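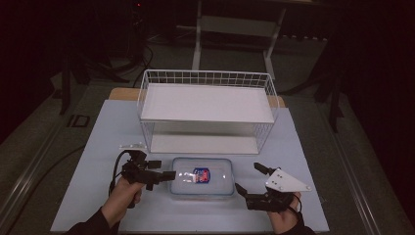
One of the white wire shelves with a clear container, Flandside kitchen

Flandside Shared Kitchen — cupboards and storage
Progress report to the Maner Small Grants Fund
13 March 2023

Hello everyone at Maner,

I know your form has boxes for all of this, but you did say on the phone that a letter would do as long as the money was in it, so I'm taking you at your word! The money is near the end.

When I wrote to you last July the dry goods side of the kitchen was in a pretty sorry state. We had deep cupboards with one fixed shelf each, and everything small ended up behind everything big. Seasoning packets, yeast, jelly crystals, stock cubes, those little sachets of custard powder — they'd slide to the back and live there until the next big clean. I found a packet of gravy mix older than the oven. People would go and buy another one, naturally, and then we'd have two lost packets.

What the grant has gone on so far is mostly shelves and containers, which sounds dull on paper but I'm thrilled with it. The shelves are the white wire basket kind with a flat top, so you get somewhere to stand things on top and another level down below, and the wire sides stop things wandering off the edge. They're light enough that I can lift one out by myself when I want to wipe underneath. I'd looked at an all-wire version as well (a bit cheaper) but small packets tip over on bare wire and I'd have been lining every one of them with cardboard by Easter.

The containers are clear plastic ones with rounded corners. I went back and forth on these for far too long. Coloured tubs would have looked more cheerful, and Tăng, where we buy most of our kitchen gear, had a lovely yellow set on special, but the whole trouble with the old cupboards was not being able to see what was in them. Clear won. You can put one little packet in the bottom and still see it's there from across the bench. The rule is one kind of thing per container, and if there's only a single packet left it stays in its own container and doesn't get tipped in with something else. That rule gets broken weekly, mostly by me.

Where we're up to

The baking cupboard and the tea and coffee cupboard are finished and in use. The spice cupboard is half done. The big corner cupboard hasn't been touched and I'd be fibbing if I said I was looking forward to it.

We've been setting each shelf up out on the table first, working out what goes on it and what goes under it, and then moving the lot across into the cupboard. It takes longer but it saves so much kneeling. The first cupboard I did straight in place, with a torch in my teeth, and I ended up taking everything out again when the tall containers wouldn't fit under the top shelf. On the table you can walk around it, try the containers in front and then on top, and have a proper argument about where the baking powder should go.
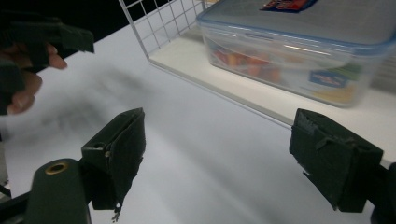 We had quite a few of those arguments, as it happens. I'd planned to arrange everything alphabetically and got voted down very quickly by the people who do most of the cooking. They wanted things grouped by what you'd make with them, so the cake things live together, the soup things live together, and there's a spot for the odds and ends that don't belong to any meal in particular. I was a bit sulky about it for a week and now I think they were right. New people find what they need without asking, and the odds and ends spot gets emptied more often than I'd have guessed.

Labels are the weak point. The paper ones I printed look nice for a few days and then the corners lift, especially on the containers that get washed a lot. I've tried tape over the top and that's a bit better but it goes yellow and looks grubby. I've started writing straight on the container with a paint pen, on the short end, and so far I like it. If that keeps up I'll redo the baking cupboard the same way so they match.

What hasn't gone to plan

Delivery, mainly. The second lot of shelves came from Timeo and a few of them were a different depth from the ones I'd ordered, so they stuck out past the cupboard door. Timeo swapped them without any fuss but it cost us 4 weeks, and that's why the spice cupboard is only half done when I'd told you it would be finished by now. Sorry about that.

I also underestimated lids. We keep them in a tall tub at present and it's a racket every time someone wants one. There's $50 set aside in the budget for "sundries" and I'd like to put it towards an upright rack for the lids, if you're happy with that. It wasn't in the original list so I thought I'd better ask.

The money

Grant received: $3,937
Still to spend: $1,706 (including the sundries)

Receipts are in the envelope with the paper copy of this letter. The Timeo one shows the swapped shelves as a return and then a new sale, so it looks as though we bought them twice, but if you read the two lines together it comes out even.

What's next

Finish the spices, then the corner cupboard. I want to clear the corner one completely before ordering anything for it, as I suspect a fair bit of what's in there can go to other homes and we may need fewer shelves than I first put down. I'll let you know before I change the order.

If anyone from Maner would like to come and have a look, please do — mornings are best, before the lunch cooking gets going, and there'll be a cuppa. Could you let me know about the lid rack either way? The one I've got my eye on is the last in the shop.

Warmly,

Birsen Kocabaş
Flandside Shared Kitchen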